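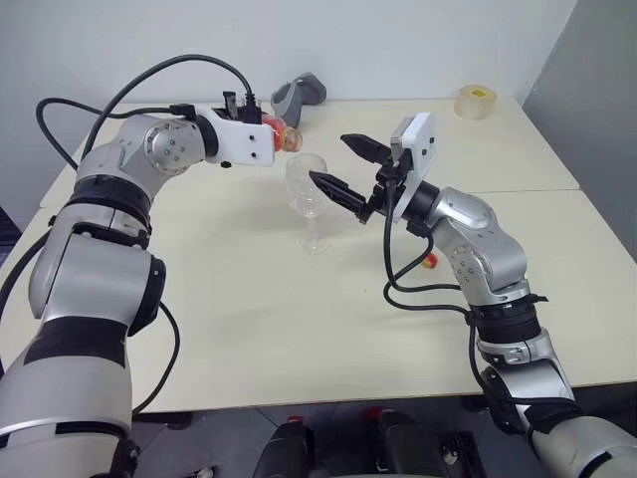 Figure 1. Two-arm workstation, Lulcombe laboratory, with stemmed glass on the table.

Good Practice for Robot Handling of Glassware and Drinks
Interim progress report to the Dostongate Fund
Tuesday, March 19, 2024
Reading time: 3 minutes

1. Purpose of the work

The Fund supports the drafting of a code of practice for small robot arms that handle drinking vessels and liquids near people. The code is meant for care homes, canteens and training kitchens which may buy such equipment without having an engineer on the staff. This report covers the period since the last payment was released in January.

2. Progress against the work plan

Draft 6 of the code is complete and has been sent to the partner organisation, Clandach, for comment. It contains seven sections, of which the first five are considered stable. The sections on pouring and on cleaning remain open.

Trials at Lulcombe have supplied most of the evidence for the draft. A total of 1,011 trial records have been entered in the Petrenko register, which holds the task, the settings used, the outcome and the name of the rule under test. Of these, 600 concern pouring. The remainder concern picking up, passing and setting down.

3. Rules now agreed

3.1 Where two arms share a table, only one may move inside the marked working area unless the task sheet states otherwise. The waiting arm must be held at a rest position recorded on the sheet.

3.2 Cables must be given enough slack for the full reach of the arm and must not pass between the gripper and the vessel. They are to be checked at the start of each session.

3.3 Stemmed glasses are to be treated as a separate class of object. Settings approved for tumblers may not be carried over to them.

4. Rules still under discussion

Pouring has taken longer than planned. Earlier drafts set a single limit on the tilt of the container, and Clandach questioned whether this could be applied to thin plastic bottles, which change shape when gripped.

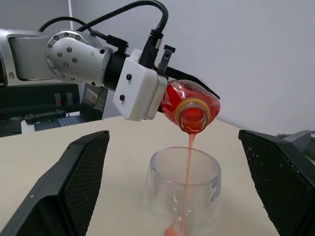

The present wording therefore deals with grip force and tilt together, and requires the mouth of the bottle to remain over the opening of the glass until the flow has stopped. Coloured liquid is recommended for all acceptance tests so that the stream and any splashing can be followed by the operator. A limit on pouring height has been proposed but not agreed, and further trials will be needed before a figure can be given.

The cleaning section awaits advice on which parts of a gripper may be wiped down between tasks.

5. Changes requested

We ask the Fund to approve a short extension to the pouring work, to be met from the existing travel budget. No additional money is sought. The delivery date for the final code is unchanged.

6. Next steps

Comments from Clandach will be answered in writing and a revised draft circulated to the Fund. Training notes for operators will follow once the pouring section has been settled.

© 2024 Lulcombe Laboratory. Contact the project office | Back to top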